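Skip to content
Search or jump to...
Home Datasets Docs Issues Wiki

# Clollow Door Terms

Clollow is a small word list about doors, walls and windows, for people who write or translate repair manuals. It contains 600 terms in English, each with a short definition and a sentence of use. The first public version was finished on Dec 25, 2019.

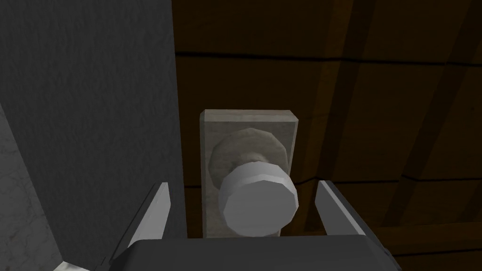
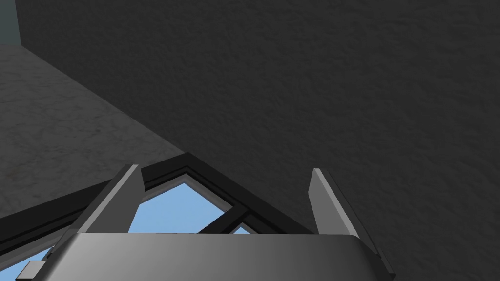
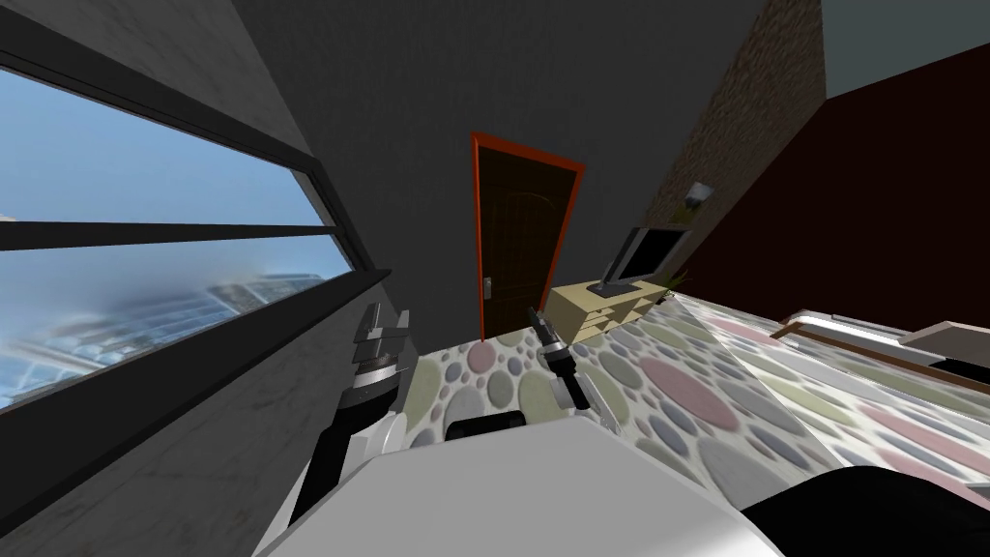
## Why this list exists

I translated manuals for the hardware shop Palumbo, and every manual used a different word for the same part. One writer said "rose", the next said "collar", and a third one said only "the round piece". I began to keep my own notes. After some years the notes were long enough to share.

## What is in the files

- `terms.csv`: the 600 terms, one on each line
- `sentences.csv`: 3000 sentences of use, with the term marked by stars
- `variants.csv`: other spellings and regional words
- `old/`: terms from a builder's handbook of 1653, kept in the old spelling

All files are UTF-8. The separator is a semicolon, please check this before you open them in a spreadsheet program. In `variants.csv` the second column can be empty.

## How the terms were chosen

A term was accepted when I found it in at least two manuals. Brand words were removed. For words with two meanings, such as "jamb" in the Skamness manuals, there are two lines with the same term and a different number at the end.

## Known problems

- 30 definitions are too short and need a second reading.
- "Ledge" and "sill" are not well separated. I asked two builders and received two answers.
- The words for locks are few. The Urnon lock glossary is better for that subject.
- Some sentences sound a little stiff, because they were translated from manuals and then translated back.

## Use and corrections

You may use the list for any purpose, also in paid work. Please keep the name Clollow in your copy. Corrections are welcome in the Issues page. Write the term, the line number and the source where you saw the better word. I read the corrections every September and put the accepted ones in the next version.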